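Chapter 3
Water Uptake in Cut Stems

A cut stem has lost its roots but keeps most of its plumbing. Water still moves upward through the xylem, drawn by evaporation from leaves and petals. The rate depends on leaf area, air dryness, and the state of the cut end. This chapter treats the stem as a bundle of narrow tubes and asks what limits flow through it. 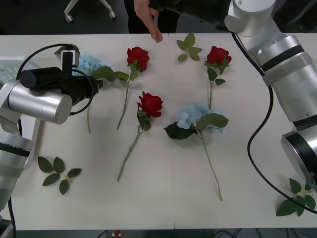
Flow in a single vessel rises with the fourth power of its radius. A few wide vessels therefore carry most of the water, and blocking them costs the stem more than their number suggests. Three kinds of blockage matter: air drawn in at the cut, bacterial growth, and plant gums released by wounding. Section 3.2 takes these in turn. 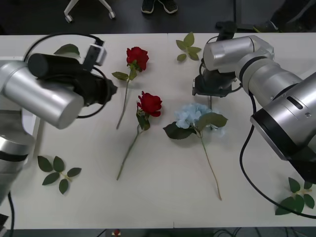

Hydrangea loses water quickly through its large flower heads. Rose is less demanding but more prone to air blockage near the base – a recut under water often restores flow. In the Bruststead trials, stems held dry for 40 minutes took up less water over the next 11 hours than stems placed directly in the vase.

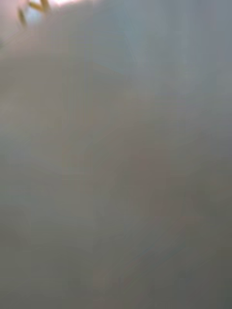 Abla Saab objects that uptake alone is a poor measure of freshness, as a stem may drink well and still drop its petals early. Her point is taken up in Section 3.4, where uptake and water loss are plotted together.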